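Nasley Public Library
August 2021
The library is changing its rules on overdue items. This thread sets out what is different and what members need to do.

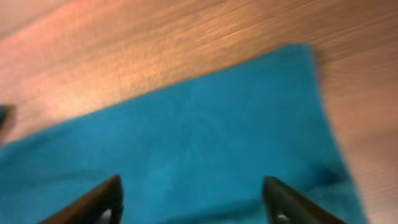
Keegan Dhillon replied to ask if fines already on a card will be cleared, or only new ones stopped. Both. All overdue fines on adult and youth cards have been removed. Members do not need to apply.

2/ At the close of June, 2124 cards were blocked by unpaid fines. Of those, 314 belonged to members under the age of 16. Every one of these cards can be used again at the main desk and at the Juška Street branch.

3/ Due dates remain in place. Books are still lent for three weeks and may be renewed twice, unless another member has asked for the title. Films are lent for one week.

4/ An item not returned within 60 days of its due date will be treated as lost, and the cost of a new copy will be added to the card. The charge is canceled in full when the item comes back in usable condition.

5/ Charges for lost or damaged items made before this change still stand. Members who find these hard to pay may ask for a payment plan. Please write to Aivar Vītola, Member Accounts, or speak with staff at either desk.

6/ Items borrowed from Sasus County libraries through the exchange program are not covered. The lending library sets its own terms, and these are printed on the paper band around the book.

7/ The book drop at Juška Street is open at all hours. Large-print sets and museum passes must be handed in at a desk.

8/ The full text of the lending rules is posted at both entrances. Printed copies are available in English, Spanish and Latvian.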